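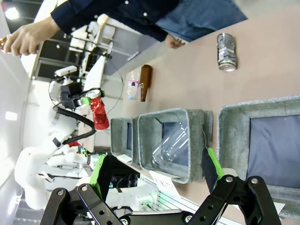 Welcome, hellos, check the people at the back can hear. Tonight is all about canoe camping on the Zidalport, two nights, 21 miles, from the Dikwood slipway down to Bralollow. I first paddled it in 2000 and I still get butterflies at the put-in! Start with packing, as it's what everyone asks about. Think in sizes, like the three grey baskets on the slide, small, medium and large with the dark blue lining. Small bag: map, whistle, torch, snacks, stays clipped by your knees. Medium: dry clothes. Large: tent and sleeping bag, low down in the middle of the boat. One 60 litre dry bag does for the large one. Pass the bag round while talking.

Day one. Dikwood to Ekanayake island. Gentle water, lovely overhanging alders, kingfishers if we're quiet (we never are). Launch from the lower end of the slipway, the top end is slimy. Keep right at the first bend, there's a gravel bar on the left that catches everyone, me included, twice. Tell the paddle story if time allows.

Camping on the island: by permit only. Ours is number 2609, and whoever leads the group carries the paper copy. No open fires, stoves only, and stoves go on the flat stones by the landing. Pitch on the grass side. The other side looks wonderful and floods.

Drinking water. Tap at Dikwood, tap at the lock, nothing in between. Fill everything at both. I like two bottles each and one shared container per boat. Filters are fine for the upper river but please don't rely on one below the farms. 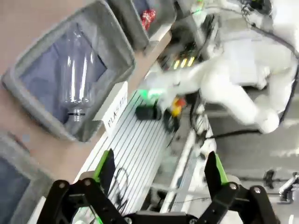 Clear plastic bottle in a lined grey bin.

Day two. The best day! Two locks, one portage. Portage is on the left bank, well signed, muddy in all seasons. Unload first, carry bags, then come back for the boat with four people on it. Trainers you don't love. Lunch on the bank after the second lock, and hats on, there's no shade until the woods.

Rubbish. Everything we take in comes out again. Empties go in one bag per boat, tied to the thwart so it can't wander off if you tip. Bins at Bralollow are by the car park gate, with separate ones for cans and plastic. Glass stays at home altogether, please decant. 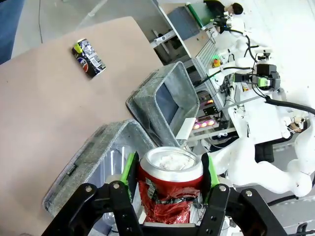 Red drink can, partly crumpled.

Day three. Short paddle, early start, wind gets up on the wide stretch by late morning. Stay close to the bank, boats in sight of each other. Take out at the wooden steps.

Dates. Next trip is July 2025, and the cold-water practice day comes round again in February for anyone brave. Sign-up sheet by the door. Buoyancy aids can be borrowed, wetsuits can't.

Questions, then tea.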